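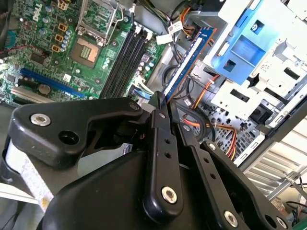 Question posée par Raffaele Rizzi, rubrique Décès et avis de famille, mai

Bonjour à tous,
Mon oncle est décédé à Fumeo et la famille m'a confié de rédiger l'avis pour le journal local. Il a travaillé longtemps à l'atelier Holtham, puis chez Firby. Le journal accepte 800 signes dans le tarif de base, et mon texte fait presque 1 000 signes. Je dois nommer ses quatre enfants, les conjoints et les 12 petits-enfants. Qu'est-ce que je peux enlever sans blesser quelqu'un ? Le français n'est pas ma première langue, je vous prie d'excuser les fautes.
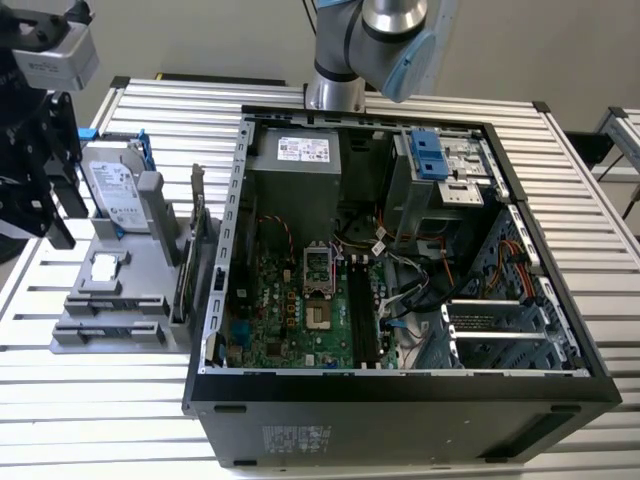 Faut-il citer tous les petits-enfants par leur prénom ?
Ce n'est pas obligatoire, on écrit très souvent « ses petits-enfants » et la famille le comprend bien.

Réponse de Laurențiu Ardeleanu
J'ai eu à faire le même travail pour ma belle-mère. J'ai gardé les prénoms des enfants avec leurs conjoints entre parenthèses, et j'ai groupé tous les autres. Pour les métiers, une seule phrase suffit : « ancien de l'atelier Holtham et de Firby ». Les dates d'embauche, vous pouvez les laisser pour le discours à la cérémonie.

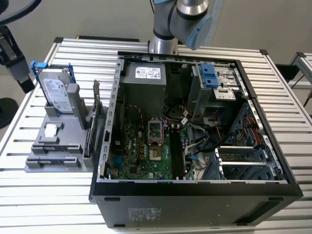

Il faut aussi vérifier que l'heure et le lieu des obsèques sont placés assez haut dans le texte. Chez nous ils étaient à la fin et deux cousins ne les ont pas vus. Demandez enfin une épreuve avant la parution, les noms étrangers sont souvent mal recopiés. Le mien, par exemple, perd toujours sa virgule sous le t.

Réponse de Prasanna Bhattacharjee
Enlevez les adjectifs.

Réponse de Po-yen Hung
Je ne suis pas d'accord avec tout enlever. Demandez d'abord au journal le prix du dépassement, chez certains il est petit. Pour les remerciements, vous pouvez faire un deuxième avis après les obsèques.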